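The Great Tag Trim: Pictures from the White Table

Well, I promised Nadine Tannous I would write up my tag routine before the end of July and I'm just squeaking in under the wire. If you only come to this site for the tomato updates, scroll on by, because this one is all about clothes tags, scissors and the gray wastebasket.

I can't stand tags. Never could! The ones at the neck are bad enough, but the long printed kind in the side seam (you know the ones, with the washing instructions in a dozen languages) drive me right up the wall. My brother-in-law Jad Najjar can wear a shirt for ten years with everything still sewn in and never feel a thing. I've got it down to a bit of a routine now. Anything new goes on the table, gets turned over until I find every last label, and has a date with the scissors before it goes anywhere near the washing machine. I do keep one label per item, the one with the fiber content, and those go in an envelope in the laundry room. Nadine thinks this is a riot. She has also called me twice to ask how to wash something, so there.

I started on this back when I was helping sort for the Celley clothing swap, where we went through 583 pieces one spring and a good many still had the store tags hanging on them. You learn fast what works. My first pair of scissors gave out on the plastic loops and I ended up chewing through one with nail clippers, which I don't recommend.

On the white table

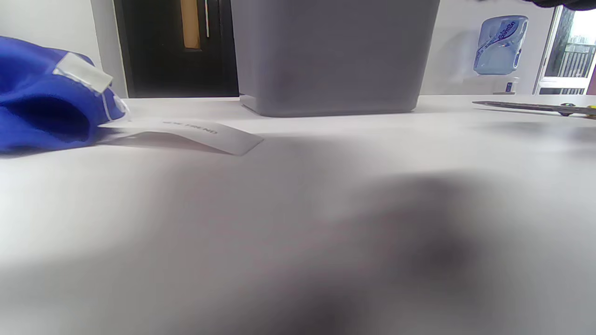 Blue fabric, with a long white label lying out on the table. I can make out FRIEND on it and the rest is too small for me, even with my glasses on.
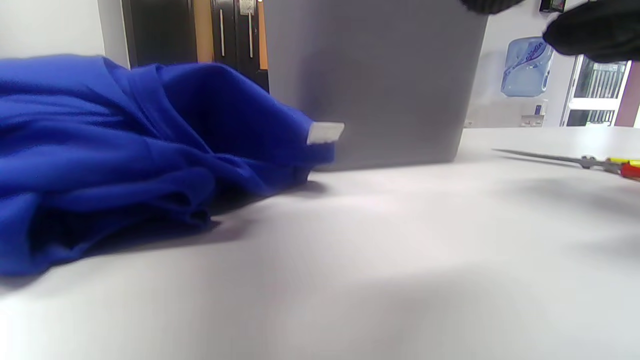 All that royal blue in a heap, with one little white tag poking out by the gray bin. Scissors on the right, closed.

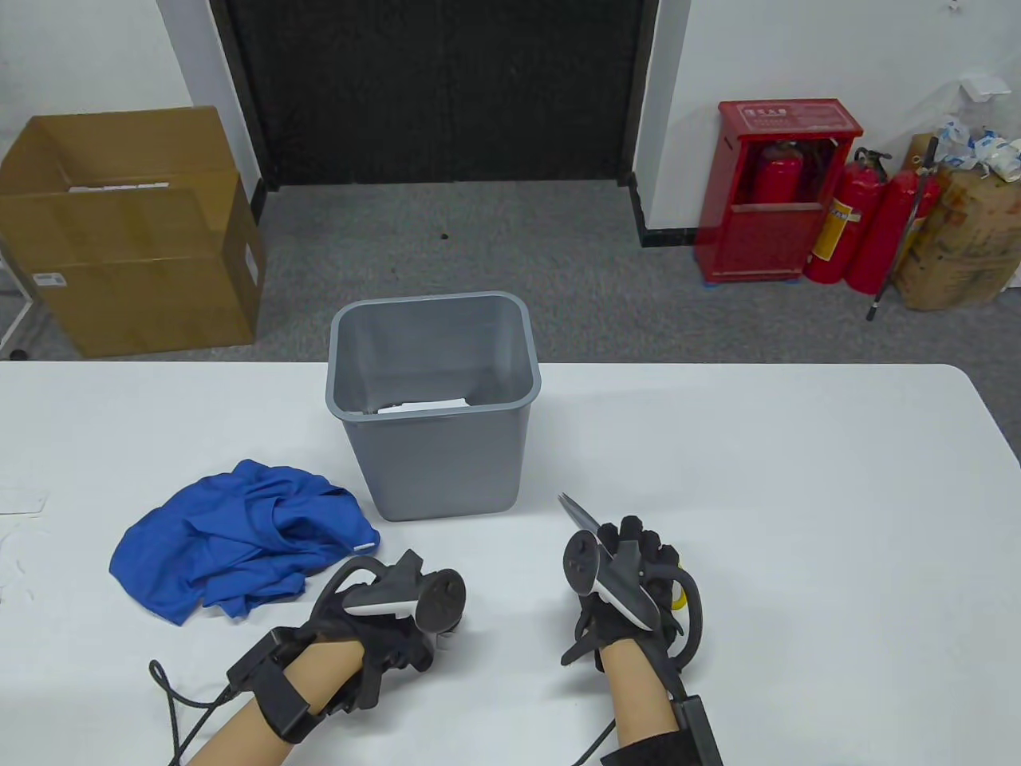 Scissors in the right hand, points up, and the blue cloth bunched up next to the wastebasket. There's a piece of white paper in the bottom of the basket.

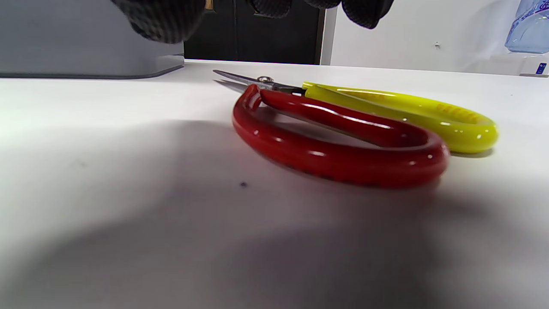
Red and yellow-green handles! I love a pair of scissors in loud colors, they're so much harder to lose under a pile of laundry.

How I go about it

A few people asked after the last post, so I'll write it down. Lay the thing out on something hard and plain. I used to do this on the bed and I would lose the snipped bits in the quilt and find them with my bare feet at six in the morning. A white table is wonderful for dark or bright clothes. For white clothes I put down a beach towel first (mine is a faded orange one from Clutard, where we went for a week and it rained).

Cut the plastic loop close to the tag and pull the rest through from the other side. Don't yank it! I put a hole in a perfectly good cardigan that way and I'm still sore about it. For sewn-in labels I cut straight across, leaving just a sliver at the seam. If the sliver scratches, then I get out the seam ripper and pick the stitches one at a time, but that can take me a whole cup of coffee, so I only bother for the necks of things. Satiny labels fray, by the way, and the papery ones get a sharp corner, so round those off if you're leaving any of it in.

Put the wastebasket up on the table with you. I was forever leaning down to the floor and missing, and little plastic bits do a number on the vacuum. Just wipe the bottom of it off before you set it up there.

What's next

I have around 60 baby things to get through for my niece, all with those teeny tags in the side seam, and Jad says he will come over and help if there's lunch. I'm thinking the lentil soup. Nadine wants me to try the Pinheiro seam ripper she swears by, the one with the fat handle, and I'll report back if my thumbs like it any better than the old one.

If you've got a good trick for getting the sticky size strips off the front of a sweatshirt without leaving that shiny stripe behind, please leave it in the comments. I've tried tape and I've tried the freezer, and the stripe on my gray one is still there.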